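August 15, 2021. Dollis bench, bin to bin teleop.

Still going through the March demos before I agree to collect more. Ohemaa wants another 50 by remote control and says the policy is starved. I don't buy it. We have 67 already, and what I see in the logs is two operators with different habits being averaged into something neither of them would do.

Maite pauses over the object, squares up the wrist, then drops straight down. Ohemaa comes in at a slant and corrects on the way. Both get the pick. Played back together they give you a gripper that hesitates at a height where there is nothing to hesitate about. Adding 50 more of the same mix gets us a better trained hesitation.

Tried the Rosberg trick again, leading the arm by hand for the approach and going remote only for the close. Paths look smoother. But my hand keeps steering around the walls without my thinking about it, and none of that reasoning ends up in the recording. Also the joint friction is bad at low speed and I was pushing harder than I'd like. Did 3 and stopped.

Things I want settled first:
Latency on the remote side. The Tamiru note claims it doesn't matter for slow picks. They tested on foam cubes on a flat table, with no walls to hit.
What counts as a success. Lifted, or lifted and let go in the other bin? The March sheet uses both.
Whether we throw out demos with a regrasp. I say keep them and tag them. Mukside threw theirs out, and their policy has no idea what to do after a miss.

Odd shapes stay in the set. The star fruit and the motorcycle are where operators disagree most about where to grab, so that's where I'd look first. Apple is too easy to tell us much.

Plan: one operator, one set, same start pose, then compare. If it's no better than the mix I'll drop the argument.
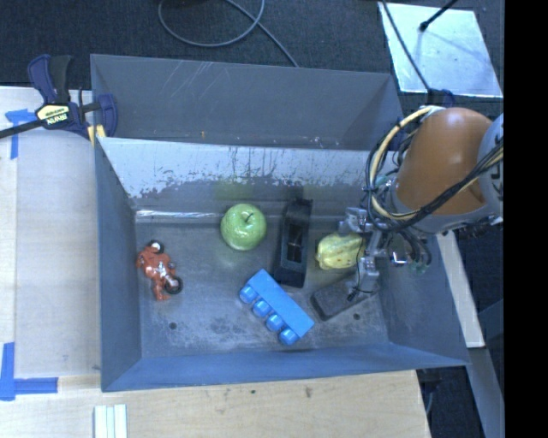 Maite: I'd take the single operator run, but swap us after 2 sets, otherwise all you learn is that it copies me. And the squaring up is deliberate. I can't judge depth on the remote view until the wrist is straight, so fix the view before you blame the habit.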